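4. Teaching the cup carrier task by remote control
Last updated: September
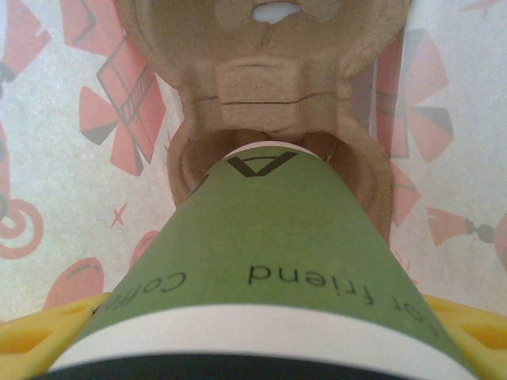
Fig. 4 - Narrow end going into the well, wrist view.

Do section 3 first (leader arm zeroed, gripper travel set). If you skipped it, go back.

Before you start
- Carrier flat on the table, long side facing the arm. A patterned cloth is fine.
- One cup, empty, paper. No lid.
- Florkwood console on, wrist view up on the left screen.

Steps
1. Hold the pedal down. Arm goes live after the second beep.
2. Bring the gripper over the cup. Slow.
3. Close the fingers near the wide end. Stop when both fingers touch, then one more click on the wheel. No more than that.
4. Press REC. Lift straight up.
5. Move over the well you want. Watch the wrist view, not the arm - the cup blocks most of the well from there so line up on the raised tab instead.
6. Lower until the base is in the well. Wall should show on both sides of the cup. If you only see it on one side, back up and recenter. Leave the correction in the recording, its useful.
7. Open the fingers. Wait for the cup to settle.
8. Back off, press REC again to stop. Release the pedal.
9. Rate the take: keep, redo or toss.

CAUTION: Don't let go of the pedal mid-lower. Arm freezes and the cup gets crushed when you restart.

Note: Lettering will look upside down in the wrist view. Dont flip the view, the Medina profile expects it this way up.

Note: Change the carrier when the wells get soft or the cracks open up. Old pulp grabs the cup and you get bad takes.

How many takes? Seven per well, then move the carrier and start over. Storage holds 2,000 takes - after that REC goes gray and you have to export, see section 9.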